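**Burnbridge Residents' Board > Shared Facilities > Kitchens**

**Topic: Storage of chopsticks and small utensils on the shared counter**

---

**A_Antal** (moderator)

Residents of the second and third floors are asked to comment on the proposed arrangement for chopsticks and small utensils in the shared kitchens. The present guidance dates from the Treltodano handbook and states only that utensils are to be "stored cleanly." Eleven households have requested something more specific.

The proposal reads as follows:

1. Chopsticks are to be kept upright in a slotted holder, one holder per kitchen.
2. Holders are to stand on the side table and are not to be placed on the main counter.
3. Drawers are reserved for knives, peelers and can openers.

Comments are welcome until the July meeting.

Aranka Antal

---

**jdizon_3F**

Thank you for circulating this. I support item 1 and have reservations about item 2.

Our kitchen has kept its chopsticks upright for more than a year. The holder is a pink plastic one with cloud shapes cut out of the sides, and the openings let air reach the lower ends, where mold generally begins. The closed ceramic jar we used before had to be emptied and scrubbed every week.
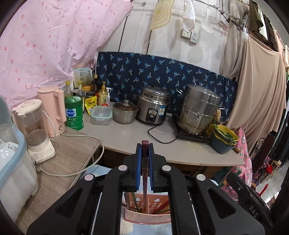

The side table is a reasonable location for residents who eat there. For anyone cooking, it means turning away from the cooktop with a pot on the heat. I would ask that each kitchen be permitted to choose its own location, provided the holder is kept away from oil and steam.

Jonalyn Dizon

---

**enriquez_unit138**

I must disagree with the previous comment on location. Counter space is the principal complaint on this board. A rice cooker, a kettle, a blender and a steamer will fill most of a counter before anyone has set down a cutting board. Adding a utensil holder to that row is a poor use of the space, and the holder collects grease from the cooktop regardless of good intentions.

I would also question item 1. Chopsticks stored upright with the eating ends exposed are touched by every person who reaches in. A lidded tray is more sanitary.

---

**jdizon_3F**

With respect to Unit 138, a lidded tray is sanitary only if every item placed in it is fully dry. In a kitchen shared by several households this cannot be assured. We tried a Zason tray for two months and returned to the open holder.

The concern about handling is a fair one. I would suggest the rule specify eating ends down.

---

**unit109_kitchen**

Eating ends down wears the tips and leaves them standing in whatever water has collected. Ours are stored eating ends up, and residents are asked to take them by the lower half. There is a notice above the sink.

Could the moderator confirm whether the proposal covers ladles and strainers? We hang ours on the wall and would prefer to continue.

---

**A_Antal** (moderator)

Items hung on the wall are outside the scope of the proposal and may remain where they are.

On orientation, opinion is clearly divided. I am inclined to leave that matter to each kitchen. Item 2 will be amended to read "on the side table or another surface away from the cooktop."

---

**enriquez_unit138**

The amendment does not address my objection, since a counter is a counter wherever the cooktop stands. I request that it be recorded.

---

**A_Antal** (moderator)

So recorded.

---

**quiet_160**

Will replacement holders be paid for from the kitchen fund? The one in our kitchen has a crack along the base and leaks onto the tablecloth.

---

**A_Antal** (moderator)

Yes. Please leave the request in the office mailbox by Tuesday with the kitchen number written on it.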